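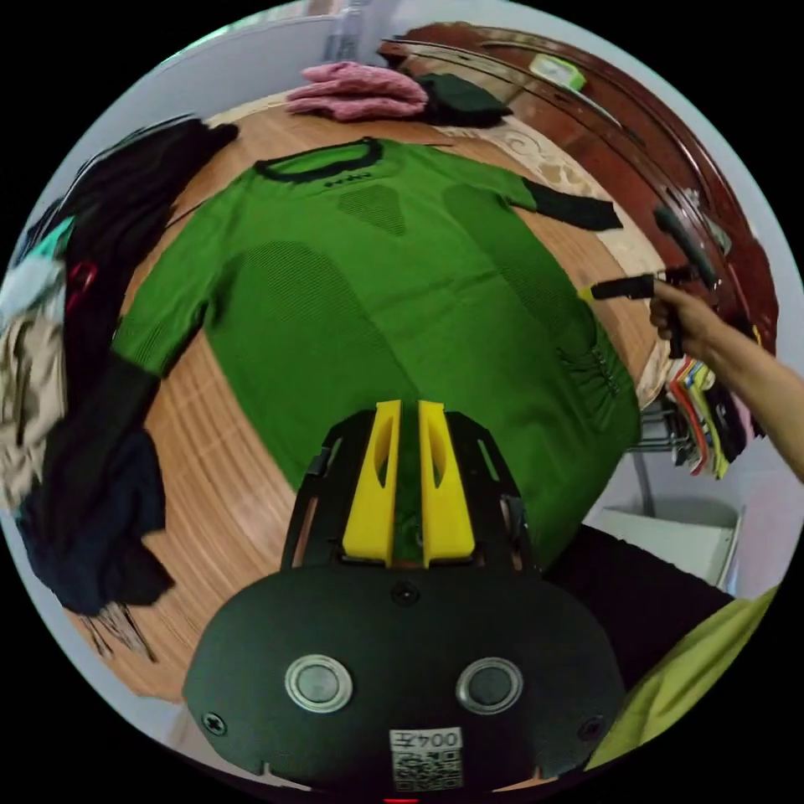 Issue 18, page 3

**Shirt folding table returns to the Mughal Street hall**

The kit exchange at the Mughal Street hall has reopened for the winter, with sports shirts laid out, checked and folded on the round table before they go back on the shelves. A green short-sleeved shirt with mesh panels and a black ribbed collar was among those being sorted in November.

The exchange takes in outgrown and unwanted sports clothing and passes it on free of charge to families and local clubs. Organiser Farzana Ansari said 200 items were handed in last season, most of them shirts, and 75 of those went to the under-twelves at Triltska football club.

Every shirt is spread flat first. The sleeves are pulled out to the sides, the side seams are smoothed down and the fabric is checked for holes and pulled threads. Mesh is looked at most closely -- it snags easily in the wash, and a small hole soon becomes a large one. Shirts that pass are folded in from both sides, then up from the hem, so that the collar ends on top.

"People used to bring things in a bag and we put them out as they came," Ms Ansari said. "You couldn't find a size without emptying the whole shelf. Folded the same way, they stack, and you can read the label in the neck."

Shirts with small faults go to Ismail Ragab, who runs the mending evening. He asks that anyone leaving an item for repair pins a note to it saying where the fault is. Clothing that can't be mended is cut up for cleaning cloths.

The exchange is short of children's shorts and of goalkeeper tops in any size. It has enough adult socks and can't take any more until the spring. Boots are accepted in pairs, tied together by the laces, with the mud knocked off.

Items should be washed before they are handed in and can be left at the hall between 3 pm and 6 pm on opening days. Kokon, the café next door, will also take bags in the mornings. Opening days are listed on the board in the porch. Violeta Cisternas is keeping the list of clubs that want shirts in bulk, and clubs not yet on it should leave their name and the sizes needed at the hall desk.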